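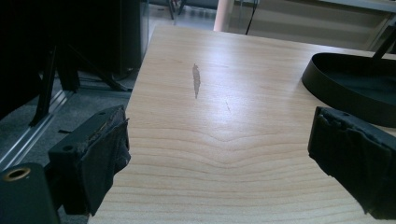 Grigore Coman replied that wax won't bond over silicone polish, so strip that first.

roltwood: Disagree. Mineral spirits and one wipe were enough on mine – then Avex hardwax, thin.
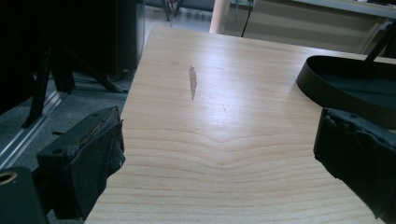 How long between coats? Wait 17 hours at room temperature.

sandu_k: The Avex can says 10.

roltwood: Ten is for the oil, not the wax.
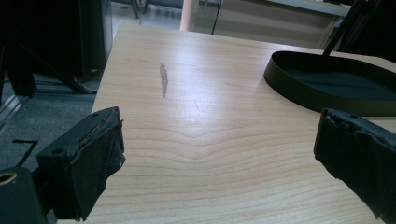 Tabletop, grayish patch left of center

sandu_k: Fine. I still sand to 200 grit before any coat. Coarser than that and the wax sits in the scratches,

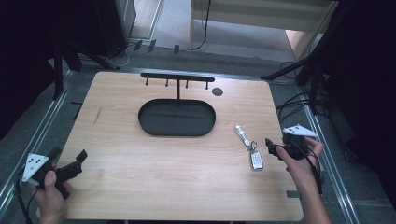
and buffing won't level it. Irketti pads load up fast, so change them often.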